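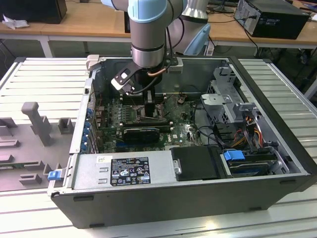

Progress report: Rorklow Reuse Programme, second period

Prepared for the Ansah Fund, 26/09/2020

1. Summary

The programme collects retired office computers from employers in and near Hurnwood, erases and repairs them, and places them with households that have no computer at home. This report covers the period from March to the date above. Donations ran ahead of plan. Placements fell behind in the first half of the period and recovered in the second. Spending is within the approved budget, with one request for a transfer between headings (section 6).

2. Collections

A total of 3,302 items has been logged since the programme opened. The figure includes monitors, keyboards and cables as well as complete machines, and should not be read as a count of computers. Desktop towers remain the largest class by weight. Laptops are the class most often requested by referring agencies and the one least often donated.

Collections stopped when donor offices closed in the spring. They resumed by appointment, with goods left at the loading door and held for three days before handling. The holding bay is small and this has limited the size of a single collection to one van load. Two donors have asked to deliver their own equipment, and a form for this has been issued.

3. Data erasure

All drives are erased before any other work is done on the machine. Drives that fail the first pass are removed and sent for shredding. The certificate now carries the serial number of the drive as well as that of the machine, as requested by the Fund after the first period.

The erasure log was moved from a spreadsheet to the Drillix stock system in the course of the period. Old entries were imported in two batches. The second batch contained duplicate serial numbers, mostly where a drive had been entered again after a failed pass. These have been corrected and the import is closed.

4. Repair and testing

The test sequence is unchanged: power supply, memory, storage, graphics, then a soak test of 12 hours. Memory faults account for most failures at the second stage. Reseating the modules clears a fair share of them, and the procedure now calls for this before a module is replaced. Spare modules are taken from machines that have been graded for parts.

Separate graphics cards are left in place where they work and where the power supply is adequate. Where a card has failed and the motherboard has its own video output, the card is removed and the machine is graded one step lower. Dust in heatsinks remains the usual cause of failure in the soak test - cleaning has been moved to the start of the sequence.

5. Placements

Referrals come from schools, the housing service and the library at Hurnwood. Waiting time from referral to delivery stood at 35 days at its longest and has since shortened. The delay lay mainly in delivery, as recipients could no longer collect from the Rorklow site. A weekly van round began in the summer and covers the town and the nearer villages. Outlying addresses are grouped and served when a full round can be made up.

Telephone support is offered after delivery. Most calls concern connection to home broadband, not the machine itself. A printed sheet on this subject is now packed with each computer.

6. Budget

Travel for training was not used. Van hire and fuel exceeded their heading. We ask the Fund to approve a transfer from the first to the second. No increase in the total grant is sought.

7. Risks

Laptop supply is the main risk to the next period. The lease on the storage unit also falls due for renewal, and terms have not yet been received from the landlord.

8. Next period

- Extend the van round to a second day, subject to section 6.
- Write to donors with laptop fleets due for replacement.
- Complete the stock check against Drillix records.
- Submit the storage lease terms to the Fund once received.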